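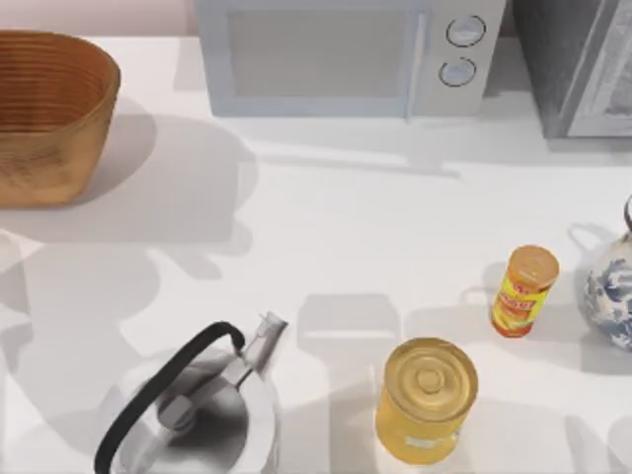

Section 4. Setting up the kitchen counter demo for open day

Read sections 1 to 3 first if you haven't run the sim before. Install is in there, not repeating it.

Applies to the Busar kitchen scene only. Prydderch warehouse scene has its own sheet, ask Consolacion Magbanua.

Before the doors open

1. Power on the demo PC, then the big screen. In that order. Other way around and the screen picks the wrong resolution.

2. Log in as visitor-demo. Not your own account.

3. Open the launcher, pick Kitchen Counter, press Load. Wait for the green bar. First load of the day is slow, leave it alone.

4. Check the objects against the counter view. Back of the counter: woven basket, microwave, the darker appliance in the right corner. Front: kettle, yellow can, small yellow container, blue-and-white vase. Anything missing, press Reload Assets once.

5. Check the middle of the counter is clear. That is the drop area for the visitor task. If something has been left there from a rehearsal, press Reset Scene.

6. Set the seed to 79. The talk slides use the same layout so dont change it before the ten o'clock group has left.

7. Set the episode limit to 500 steps. Longer than that and the line backs up.

NOTE: Shadows on the counter should be soft gray. Hard black shadows mean the Pisov renderer dropped to low quality. Settings, Display, Quality, High, then reload.

Running a visitor turn

1. Sit the visitor down. Controller in hand, strap on.

2. Press Spawn Arm. The arm is not in the scene until you do this. It comes in parked over the open part of the counter.

3. Let them move it for a bit with no task. Small kids, this is usually the whole turn and that's fine.

4. Press Start Task. Default task is small container to the middle of the counter. Second task, if they want it, is the yellow can.

5. Task ends by itself at the step limit or when the object is set down inside the drop area. Score comes up on the big screen.

6. Press Remove Arm, then Reset Scene. Both. Every time.

7. Next visitor.

CAUTION: Don't offer the vase as a task. The collision shape for the neck is still wrong and the fingers can get stuck in it. Virgilio Dimaculangan has the fix but it goes in after the open day.

CAUTION: Kettle can be pushed but not lifted in this build. Handle is visual only. If a visitor asks, tell them so, people will keep trying for the full 500 steps otherwise.

NOTE: Microwave knobs don't turn. Same for the appliance next to it.

Autonomous run (for the talk)

1. Clear the seat. No controller plugged in, or the policy and the controller fight over the arm.

2. Launcher, Policy, load checkpoint 1247. Not the newest one.

3. Spawn Arm, then Run Policy. Speaker starts talking once the arm moves.

4. It does 9 attempts back to back and stops. Let the misses run. Visitors ask good questions about those.

5. When it stops, Save Log, then Remove Arm.

If something goes wrong

Screen frozen: wait for one minute, then close the launcher and start from step 3 of Before the doors open.

Object fell off the counter: Reset Scene. It will not come back on its own.

Controller lag: unplug, other USB port, plug back in. The Itel hub under the table is for the keyboard only.

Arm shaking in place: stop the policy, Remove Arm, Spawn Arm. If it shakes agian, switch to visitor turns and skip the talk run. Message Virgilio.

Closing

1. Remove Arm, Reset Scene.

2. Export the visitor scores, File, Export, save in the November folder.

3. Quit the launcher. Shut down the PC. Screen off last.

4. Controllers go back in the drawer on charge, there's a school group Tuesday morning.

Section 5 covers the warehouse scene.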